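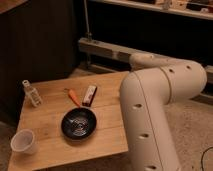 Small black pan, one carrot, pale boards.

Small pan people, what do you cook in yours?

danko_kettle
Posted in Pots, Pans and Bits

So I've gone over to a little black frying pan for nearly everything and I'm never going back! It's the small one with the cream and brown grip, and it does me an egg, a few mushrooms, or one carrot sliced thin with butter. I live on my own and the big pan was just a pain to wash (and it hogged the whole drainer). What does everyone else make in theirs? I need ideas, mostly for carrots, I've got a bag of them to get through.

irkent77
Carrots in a frying pan, yes, but put a lid on for the first 5 minutes with a splash of water or they stay hard in the middle. Then lid off, butter in, bit of honey if you've got it. I do mine in coins.

mossybench
Sorry but I can't get on with small pans. Everything ends up on the hob. I had a Hondau one for 2 years and it wobbled on the gas ring the whole time because the handle weighed more than the pan did. Went in the charity bag in June.

danko_kettle
Oh that's a shame, mine sits fine, but I'm on electric so maybe that's the difference? @irkent77 I haven't got a lid that fits, would a plate do?

irkent77
A plate's fine, just use a cloth to lift it off. Ask me how I know.

plumjar
Don't slice them, grate them! Grated carrot, an egg, spoonful of flour, pinch of cumin, then flatten it out in the pan like a pancake. About the only way mine get eaten. Takes next to no time, and you can eat it straight out of the pan if there's no one looking.

mossybench
Grated carrot goes to mush though. I'd roast them and be done with it.

plumjar
Only if you don't squeeze it out first. Wring it in a tea towel (an old one, it'll go orange).

mossybench
That's another thing to wash, and he wanted less washing up.

danko_kettle
She, but yes I did say that, ha. I'm going to try the pancake anyway. Is it medium heat? I've been told not to go too high with non-stick.

plumjar
Medium, and leave it alone for 3 minutes before you flip it. If it's sticking it isn't ready.

irkent77
Agree on the heat. My last pan lost its coating after I kept it on full for bacon. And go easy with metal spoons, I use a wooden one now.

danko_kettle
Right, made it! First one fell apart when I turned it, second one was lovely. Bit more flour next time I think. Still over 15 carrots in the bag so keep them coming please.

mossybench
Soup.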